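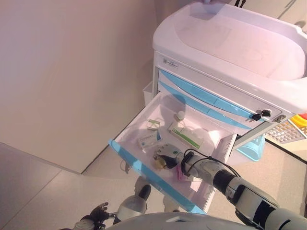 Hanna Grabowska

Aug 22, 2019

Cart day! I have been putting it off since the move (you will know this if you've been reading along, and if you haven't, welcome, it's mostly complaining and soup) but this afternoon I ran out of other things to do and had to face the drawers.

So, the cart. White with light blue trim, a top with a sort of rounded basin molded into it, and drawers that lock, with a whole bunch of keys hanging off the lock. I have mixed feelings about the keys hanging off the lock. Kwiatkowski used to keep them in her cardigan pocket and then go home to Tretuven with them, and we'd all stand there at seven in the evening wanting one headache tablet for Mrs. in-the-end-room and not being able to get it. She did that twice in one November. So they live on the lock while I'm working and they go in the office with me when I leave, and that's my whole system.

I started at the low drawer. Everybody else starts at the top and gets tired and never reaches the bottom, and then the bottom drawer turns into the place where things go to be forgotten. I pulled it all the way out and got down on the floor, which my knees had opinions about. Lots of boxes, lots of half boxes, leaflets with no box, a box with the wrong leaflet. Two birthday candles. A pen from the bank in Drultville that I'm sure was mine.

I took the lot out and wiped the drawer and then put back only what I could make sense of. The little white bottle went at the back, standing up so it doesn't roll around every time someone yanks the drawer. The long box with the green stripes wouldn't go straight no matter what I did with it, so it's lying at an angle and it can stay like that. Then the small white one with the green on it, the one with the blue band, and a couple of odds and ends toward the front. It looks half empty now and I love it. I kept opening and shutting it.

Expired things went in a bag for the pharmacy on Lirnudton Street. There was a tube in there older than my time here, and I've been here long enough to have a favorite chair. I wrote everything in the book before I bagged it, name, date, how much was left, and it took so long that my tea grew a skin. Then I had to go back through the book to find where one of the boxes had been signed in, and it was page 436 (who numbers a book that far by hand? Kwiatkowski does) and the handwriting was so small I took a picture of it and made it bigger on my phone. Signed in, never signed out. Well, it's signed out now.

The other thing is the labels. The one on the front of the cart, up in the corner, is so faint I'd have to guess at it, and I don't like guessing on a medicine cart. I want to make new ones for every drawer, big print, plain words. Marta says she has a label maker at home that she bought for her spice jars and used on exactly one jar. I've asked her to bring it. If she forgets I'll use tape and a marker and it'll look like a kindergarten but at least a person could read it at night.

I also looked up what a new cart costs, just out of nosiness, and the one I liked was 3,335 dollars - for drawers! On wheels! I shut the laptop and went and gave ours another wipe. It's a good cart. One of the wheels squeaks on the turn by the kitchen, and I've got some oil in the car for that if I ever remember to carry it in.

What I haven't decided is the light blue basket. I keep sort of parking it on the floor next to the cart, and the little white container ends up on the other side against the cart, and neither of them has a proper place. The basket is so useful though, I throw everything in it when I'm sorting. There's a hook in the supply closet that might hold it. Must measure. The container can maybe go on the shelf above the sink if someone moves the vases, and someone is going to be me.

Came home at 6, well, nearer 7 by the time I'd stopped for bread. Bartek had made the bean thing. I told him all about the drawer and he said "mm" in the right places, and then he asked whether I'd do our bathroom cabinet next, and I pretended to be asleep on the couch. Our bathroom cabinet is a disgrace. There's a cough syrup in it from the old apartment.

Tomorrow the next drawer up, which is bandages and tape and that stretchy netting that comes out of the box and never goes back in. I'm not looking forward to the netting. Need to bring - gloves, a better pen, the oil, something to kneel on.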